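Odds and Ends: Clearing the Lewis Street Drawers

We spent most of November emptying the drawers and shelves of the upstairs flat before the new tenants came in. Clusten lent us the bins and a table to sort on. The rule was simple: small things go in a bin first, then get sorted for keeping, giving away or the repair shelf. Toys, hair things and little cases all went in together — we split them up later.

The first bin took a puzzle cube, a pink detangling brush, a round gold compact and some boxes and cases. 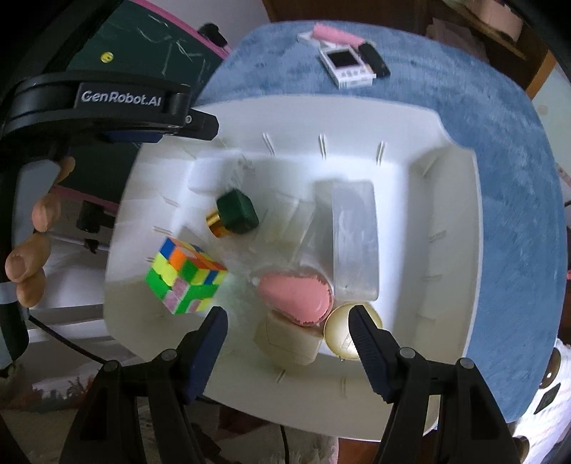
Mared Hughes says the cube should go to the toy shelf unsolved, the way it is, and that brushes ought to be washed in warm soapy water before anyone offers them to the shop. She would also keep compacts apart from the toys, in a lidded tub.

Electrical things and plain white odds and ends were harder. A handheld device with a gray screen and a few pieces we couldn't put a name to ended up on the blue table.

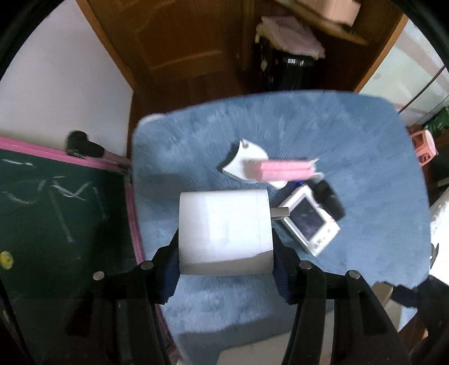 Anything that needs a charger waits until the cable box has been gone through. That box is still in the hall, and Ieuan Harries has it next on his list. The giveaway shelf is open until 4 in the afternoon, and whatever is left at the end of the month goes to Urklow with the books.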